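Undden Pet Water Fountain
Set-up guide, Section 3: First fill, filter and weekly cleaning

Read Section 2 (Parts list) first. The pump must stay unplugged until step 8.

3.1 Before you start

Choose a flat spot on a hard floor, away from the food bowl and the litter tray. Cats often drink more when their water is kept apart from their food. Leave a gap of 20 cm between the fountain and the wall so an older dog can reach it from either side.

Note: The fountain suits cats and small dogs. For larger dogs, see the Stivport base in Section 6.

3.2 First fill

1. Wash the bowl, lid and spout in warm water with a little unscented dish soap. Rinse until no suds are left.
2. Soak the filter in cold tap water for ten minutes, then rinse it under the tap. Some grey dust in the rinse water is normal.
3. Push the filter into its slot with the arrow facing the pump.
4. Press the pump onto the floor of the bowl until the suction feet grip.
5. Feed the cord through the notch at the back of the bowl. Leave a loop that hangs lower than the power outlet so drips can't run along the cord into the plug.
6. Fill to the MAX line with cold water. Do not use distilled water.
7. Fit the lid and spout.
8. Dry your hands and plug in the adapter. Water should reach the spout within a minute.

CAUTION: Never run the pump dry. If the water drops below the MIN line, unplug the adapter before refilling.

3.3 Setting the flow

The dial on the side of the pump has two settings. LOW moves 200 litres an hour and HIGH moves 400. Start on LOW. A timid cat may need a week or more to accept moving water, so keep the old bowl out until you have seen your pet drink from the fountain on several days.

To change the setting, unplug the adapter, lift the lid and turn the dial until it clicks.

3.4 Weekly cleaning

Clean the fountain once a week, or twice a week in hot weather. Slime on the inside of the bowl can put a pet off drinking.

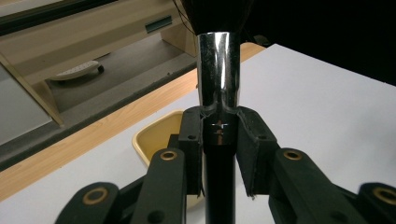
Brush with dark bristles, chrome ferrule and black handle.

1. Unplug the adapter and lift out the pump.
2. Empty the bowl. The old water can go on the garden.
3. Scrub the bowl and lid with a soft brush kept only for this job. Do not use steel wool or scouring powder. Scratches in the plastic hold bacteria.
4. Pull off the pump cover and remove any hair from the impeller.
5. For hard-water scale, soak the pump in equal parts white vinegar and water for an hour. Rinse twice.
6. Put everything back as in 3.2, steps 3 to 8.

Note: The bowl and lid can go on the top rack of the dishwasher. The pump, filter and adapter can't.

3.5 Replacing the filter

Change the filter every four weeks, or every two weeks if more than one animal uses the fountain. Eskola and Nisaria filters are the same size and either will fit.

If your pet stops drinking, or starts drinking far more than usual, call your vet. A change in thirst can be a sign of kidney trouble or diabetes.

Section 3 revised Nov 26, 2020. Text: Nerea Carretero. Checked by Qusai Shboul.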